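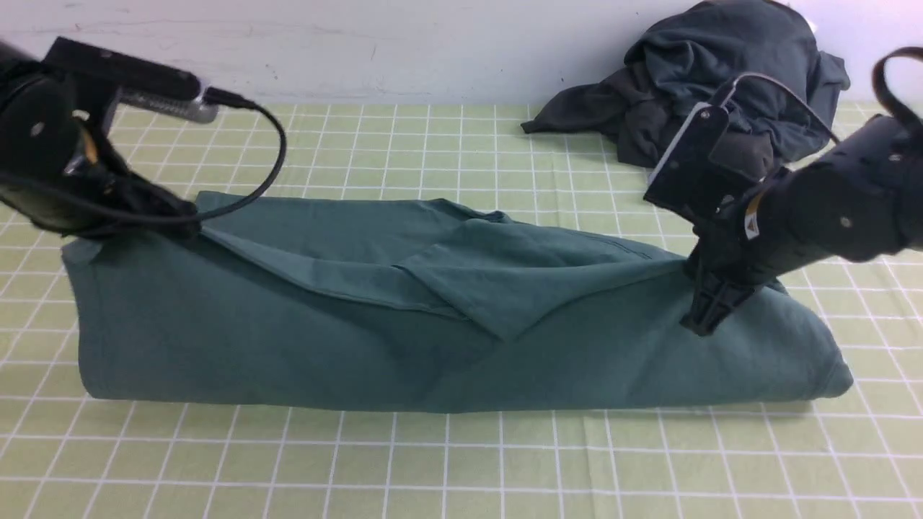
Teal top on the gridded mat, folded into one long bundle with a flap of fabric still lying across it.

I have been folding sweatshirts the same lazy way since I left home – arms behind, in half, in half again, jam it on the shelf. Then we moved to the place on Plilside and I lost my closet shelves and got one chest of drawers instead, with two shallow drawers for all my tops. Two! So I had to learn to make long flat bundles, and now I'm the annoying person who has opinions about sleeves.

Anyway, people keep asking me about it in the comments under the sock drawer post, so I'm putting it all in one place.

Get yourself a surface with lines on it

I fold on a mat with a grid printed on it, and I can't tell you how much easier it makes things. A cutting mat from the sewing aisle is perfect if you have one. You line the bottom hem up with one of the lines, you line the shoulders up with another, and you can see right away if the whole thing is drifting off to one side. Without the grid I end up with a parallelogram every time. I used to do it on the bed, and the bed is terrible, it sinks wherever you lean.

No mat? The stripes on a tablecloth will do, or a strip of painter's tape on the kitchen table. Make sure you've wiped the table first. (Ask me about the syrup.)

Smooth it before you fold anything

Lay the top face down and run your flat hands from the middle out to the sides. Do it again. Cotton grabs onto itself and you'll get those big slanting wrinkles across the front if you rush, and once they're inside a bundle they stay there till you wear it. I don't iron sweatshirts, ever, so this is the only chance mine get.

If it came out of the dryer crumpled, give it a good hard snap by the shoulders first. My dog leaves the room when I do this.

The long bundle

1. Top face down, hem toward you, neck away from you.

2. Bring each sleeve straight across the back. They'll overlap, and the cuff of the second one will probably stick out past the far side. Fold the cuff back on itself so it stays inside the body.

3. Bring the hem up to the middle. Then bring the neck end down to meet it. You should have a wide, short shape now, as wide as the shirt.

4. Fold it over once more toward you, so you have a long bundle with soft rounded ends. Don't mash the ends flat. They puff out a bit and that's fine.

5. Whatever is left loose on top – usually a corner of sleeve – gets smoothed down and tucked under the top layer. If you leave it flapping it will catch on the drawer when you shut it, and then you'll be yanking on it at 6 a.m. like I was all last February.

For a thin long-sleeved shirt I skip step 4 and roll it instead. Thick fabric doesn't roll nicely for me. It wants to spring open, and you get a sort of fat croissant.

Hold both ends while you fix the middle

I wish I'd figured this one out sooner. When you're tidying the flap, the far end of the bundle loves to come undone. So pin both ends down. I put my left hand on one end and my right elbow on the other, which looks ridiculous, and use my free fingers to tuck. A can of beans on each end works too, or one of those heavy pattern weights. I've got a set from Wirkska that I bought for a quilt I never made, and they have been wonderful for laundry.

If you've got a kid hanging around, this is a great job for them. "Hold that end" is something even a very bored eight-year-old will do for a while.

What about hoods

Hoods are a pain. Fold the hood down onto the back before you do the sleeves, and flatten it as best you can. The bundle is going to have a lump in it no matter what. I put the hooded ones at the back of the drawer where it's deeper, and I've made my peace with it. Zippers go on the inside so they don't chew on the neighbors.

Getting them in the drawer

Lay the bundles side by side, running front to back if your drawer is deep enough, or left to right if it isn't. Mine is a Varma chest, the narrow kind, and the bundles fit left to right with a tiny gap. I stuff socks in the gap. You can see every color at once, so I've quit digging for the one I want and wrecking the rest.

Don't stack more than two high. I tried three and the drawer wouldn't close, then it wouldn't open, and I had to take the one above it out and reach down from the top with a wooden spoon.

A few odds and ends

Fold things fully dry. Even a slightly damp cuff will smell after a week in there.

Pull the drawstrings even before you fold. Future you will be thrilled.

I keep a cedar block in each drawer, and give it a light sanding when the smell fades. The Brallov ones are a nice flat shape that slides between the bundles.

If a bundle won't stay shut, the top probably has a slippery print on the front. Fold it so the print is on the inside and it should behave better.

Somebody asked if this works for sweaters. Cotton ones, yes, I do all mine this way. With wool I only fold it in half once and lay it flat in the bottom drawer, under the pajamas. I'm still working out what to do with the chunky cardigan, which is living on the back of a chair for now, so if you have a good way with those, leave it in the comments!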